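[抓取软件列表] Re: Re: 规划器又说"无解",可我明明看见有解

2026年6月28日
发件人:Borghild Öberg

各位好,

周末本来不想碰这封信的,但是看到下面这段引用,茶没喝完就坐下来回了。先把原信贴一部分,免得大家往上翻。

> 我们从 Drandico 0.9 升到新分支以后,料箱抓取的规划失败率明显上去了。
> 物体没换,箱子没换,标定重新做过两遍。日志里清一色是
> "no valid path: start state in collision",
> 可是机械臂就停在箱子上方,离什么都有一段距离,肉眼看完全没碰到。
> 我把碰撞检测的安全余量从默认值改到 3 毫米,好了一天,
> 第二天又不行了。现在准备干脆把起始状态检查关掉。
> 另外想问一句,感知那边的点云里总有一团东西跟着手腕走,
> 是不是自滤波没生效?还是相机有问题?
> 有没有人在新分支上遇到过同样的情况?
>
> ——Tostholm 那边的集成组

先回答最后那个问题:遇到过。再回答倒数第二个:相机没问题,相机很无辜,它只是把看见的东西老老实实报上来了。至于关掉起始状态检查,我劝你们先别关。我们在 Istarwood 关过一次,规划成功率当天就漂亮得可以拿去做幻灯片,代价是一个腕部法兰的保护罩,还有我和机械组之间延续至今的客气。

你们描述的两个现象,报起始碰撞和点云里有东西跟着手腕走,是同一件事。自滤波做的事情很朴素:拿 URDF 里的连杆模型,按当前关节角摆好,往外胀一圈,把落在里面的点全部扔掉。模型里有的,它会扔;模型里没有的,它就当成环境。然后环境进八叉树,八叉树进规划场景,规划器一看,手腕旁边贴着一坨障碍物,起始状态碰撞,收工。从它的角度讲,一点毛病没有。

那坨障碍物是什么呢?线缆。厂家给的网格模型里,手臂永远光溜溜的,像刚从宣传册上走下来。谁的实验室里有那样的手臂,请来信,我去参观。
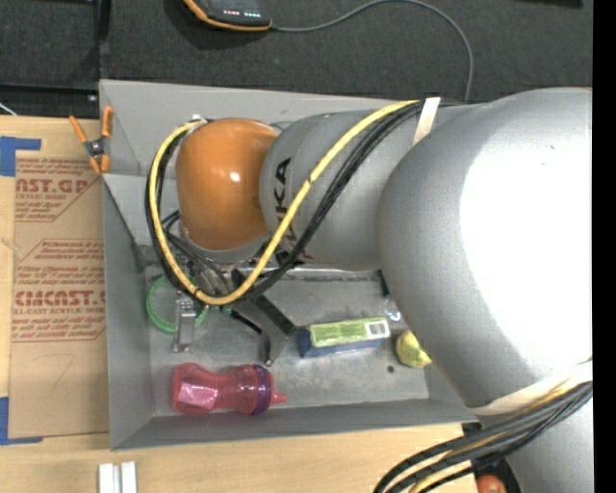
自滤波的模型该按现场的手臂来建,不该按产品手册。我自己的做法是给腕部单独加一个"线缆包络"连杆,不参与动力学,不参与显示,只给自滤波和碰撞检测用。难点在于这个包络怎么画。很多人(包括去年的我)的第一反应是在末端关节外面套一个胖圆柱,事情就过去了。可是看看那根粗黄线:沿着银色那一段斜着下来,到橙色关节罩下面兜了一个大大的 U 形,再从左边翻上去,旁边一捆黑线跟它走差不多一样的路。要用同心圆柱把这个 U 形整个包住,半径就得大到手一进箱子便跟箱壁"相撞"。所以我后来拆成几个胶囊体:斜下来的一段一个,U 形底部一个,左侧上翻的一段一个。关节下面垂着的那些细线通往夹爪,再另给一个,挂在法兰坐标系下面。胶囊体之间宁可重叠,别留缝,缝里漏出来的几个点足够让规划器闹一下午情绪。

接下来说为什么旧版没事,新分支有事。旧版的自滤波膨胀量是全局的,默认给得很大方,大方到顺手把线缆也吃掉了,连带吃掉手指附近的真实物体。那时候大家在这个列表上抱怨的是"夹爪一靠近,物体就从点云里消失",我翻了一下,光这个标题下面就吵了 12 封。于是新分支改成每个连杆单独设膨胀量,默认值收得很紧。物体不消失了,线缆现形了。这就是所谓的修复。

你们改安全余量为什么好一天坏一天,也能解释。余量调的是规划器对障碍物的容忍程度,没有动障碍物本身。线缆是软的,臂从哪个姿态过来,它就往哪边偏一点,今天偏 2 毫米,明天换了一批抓取姿态,偏得多一些,你那 3 毫米就不够用了。继续往下调当然可以,调到零,再调到负数,最后等于关掉检查,只不过过程比较有仪式感。

具体配置我贴在下面,是从我们自己的文件里删减出来的,连杆名请换成你们的:

self_filter:
 default_inflation: 0.005
 per_link:
 wrist_flange: 0.008
 cable_diag: 0.020
 cable_u_bottom: 0.030
 cable_left_up: 0.020
 gripper_leads: 0.025
 finger_left: 0.003
 finger_right: 0.003
 drop_shadow_points: true
 min_cluster_size: 400

几点说明。

手指的膨胀量一定要小,别跟着线缆一起放大。手指是唯一需要靠近物体的部分,给大了又回到"物体消失"那个老问题。两根手指形状或者材质不一样的,请各写各的,别图省事用镜像。金属手指反光,深度图上边缘会飞点,我宁可在后面用聚类去清,也不在膨胀量上让步。

min_cluster_size 那一行是给聚类用的,小于这个点数的孤立团直接丢。400 是在我们的相机分辨率下试出来的,你们换了相机就得重试。太小,飞点清不干净;太大,薄的小盒子侧着放就没了。透明和半透明的东西本来点就少,这个参数对它们尤其不友好。如果箱子里有半透明的瓶子,建议走分割掩码那条路,掩码之内的点不参与按数量丢弃。Nanayakkara 那个分割节点可以直接输出这种掩码,接口文档写得像谜语,但是能用。

drop_shadow_points 打开以后,手臂后面被遮住的那片区域会标成"未知",不会标成"空"。规划器对"未知"怎么处理,取决于另一个参数,默认是当成可以通行。对,可以通行。我第一次看到这个默认值时又读了一遍源码,以为自己中文英文都退步了。请改成 treat_unknown_as: occupied,至少在箱子范围内改。

还有箱子本身。箱壁上如果夹了什么东西,比如弹簧夹,请把它也放进场景。静态物体用手量一下,加个小方块就行,不必扫描建模。我见过有人给夹子做了完整网格,三角面比机械臂还多,碰撞检测从此慢得很有尊严。

怎么验证?别直接上抓取。把箱子清空,让臂按你们平时用的抓取姿态跑一遍,录下自滤波之后的点云,然后数一数箱子内部还剩多少不属于箱底箱壁的点。我们改之前跑了一轮,累计残留 3,771 个点,几乎全部集中在 U 形底部的位置;加了包络再跑,剩下的零零散散,聚类一过就没了。这个脚本我放在工具仓库里,名字叫 residual_check,跟上次那个名字很像的 residual_check2 没有关系,那个是我写坏了忘了删的。

跑的时候注意腕部最后一个轴。线缆包络挂在哪个连杆下面,要看线是在哪里扎住的。扎在关节前面的那一段跟着前一个连杆走,过了关节的那一段跟着后一个走,中间那个弯两边都不听。我的处理是把 U 形底部挂在前一个连杆上,膨胀量给大一些,同时限制最后一个轴的转角范围。有人在五月份提过用样条实时估计线缆形状,想法很好,论文也应该很好,我们产线上暂时先用胶囊体。

最后说时间戳。如果以上都做了,点云里还有东西跟着手腕跑,而且臂一停它就没了,那就是关节状态和点云没有对齐,自滤波拿着旧姿态在滤新点云。先看两边是不是同一个时钟源,再看 tf 缓存长度。请不要用"把运动速度调低"来解决,虽然我知道你们会先试这个。我也先试的这个。

如果改完还有问题,请发 bag 文件,要包含 joint_states、滤波前后的两路点云,还有完整的 URDF。上次有人只发了一段 rviz 的录屏,我很感动,但是没法调试。

关于把线缆包络做成 Drandico 的正式功能,我这边有个草稿,支持从标注好的几个点自动生成胶囊体。接口还没想好放在 URDF 里还是放在单独的文件里。放 URDF 里,厂家一更新模型就被冲掉;放外面,半年以后没人记得它存在。两种我都吃过亏,想听听大家更愿意吃哪一种。

Borghild

本列表近期主题
- 八叉树分辨率改小以后内存涨到哪里去了
- Drandico 新分支:每连杆膨胀量的默认值讨论
- Re: Nanayakkara 分割掩码的坐标系到底是哪个
- 夹爪靠近时物体从点云中消失(已关闭,又重开)
- 求助:tf 缓存与关节状态不同步
- Istarwood 工具仓库迁移通知
- Tostholm 料箱标定流程,第二版草稿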